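27 December 2022

Door day. I've been putting this off since the Cornari job wrapped up, and with the building this quiet there was no excuse left, so I got the toolbox out after coffee and went at it. Writing it all down while I remember, since the last entry on this door (mine, sorry) says "fixed, seems fine" and gives no clue what I did.

The complaint: the lever on the white door is stiff going down and slow coming back up, and every so often the latch hangs and you have to shoulder the door to get it to catch. It's been like that since February at least. The Guleck people were in to look at the frame back then and told us the frame was good and the lock was tired. I didn't believe them. They were right.

Started with the easy stuff. Opened the door, worked the lever with the door standing free, and the stiffness was all still there, so the strike is off the hook for that part. Then loosened the screws on the lock plate a half turn each and tried again. Big difference! Tightened them back up one at a time and found that the bottom one is the villain. Whoever did it last (see above, me) cranked it so hard that the plate was bowing in against the lever neck. Backed it off until the lever swung freely, then snugged it by hand with the stubby driver. Please don't use the drill on these. I mean it. If you need a number to feel comfortable, the answer is "stop when it stops wobbling."

Next the return. Took the lever off, wiped out a disgusting amount of gray paste (somebody once put grease in there, and it had collected every bit of wall dust from the sanding), and put in dry graphite. A little puff, work it, another little puff, work it. I wanted to use the Visham spray but the can was nearly empty and what came out smelled wrong, so into the hazardous bin it went. The lever comes back up quickly now with a nice clean clack. I stood there and did it a silly number of times just because I liked the sound.

The latch hanging is a separate problem and I only half solved it. Rubbed pencil on the latch tongue, closed the door, opened it, and looked for the mark on the strike: it's landing low. The top hinge has probably settled. I swapped one hinge screw for a longer one and that pulled the door up a hair, and now the latch catches if you close the door normally. It still doesn't catch if you let it drift shut on its own. I could file the strike, but I'd like to give the hinge a couple of weeks first and see whether it holds. Filing is a one-way street.

Spares. I looked up the replacement lock case in the Hứa catalog in case this doesn't last, and it's item 909, listed with the same plate height as ours. The backset I haven't confirmed. I measured 56 mm on the door and the catalog drawing is too small to read, so somebody should call before ordering. Don't order 781 by mistake, the one right next to it in the listing. It looks identical and takes a round knob.

Other things while I was over on that side of the room:

The wall. I washed the stretch next to the door frame with warm water and a drop of dish soap. Scuffs came off fine up to shoulder height. There's a yellowish patch farther along that didn't budge, so it's either old glue or the paint itself. Leaving it alone until we repaint. The leftover paint is on the bottom shelf and I shook it, and it still sloshes, so it might be good.

The frame edge. Small chip in the paint at shin height, cart height really. Sanded it with the 2000 paper, which was far too fine and took forever, but it was the only sheet in the drawer. Need coarser paper on the shopping list. Also graphite, I used most of the tube. Also a new stubby driver, the tip on ours is going round.

Still to do: check the latch again in a couple of weeks, decide on the strike, call Hứa about the backset, touch up the chip. If the lever goes stiff again before then, check the bottom plate screw FIRST, and write down what you find, even if it's only one line.

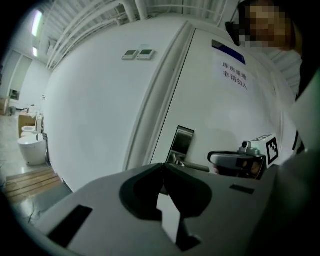
The white door, with the lock plate and lever.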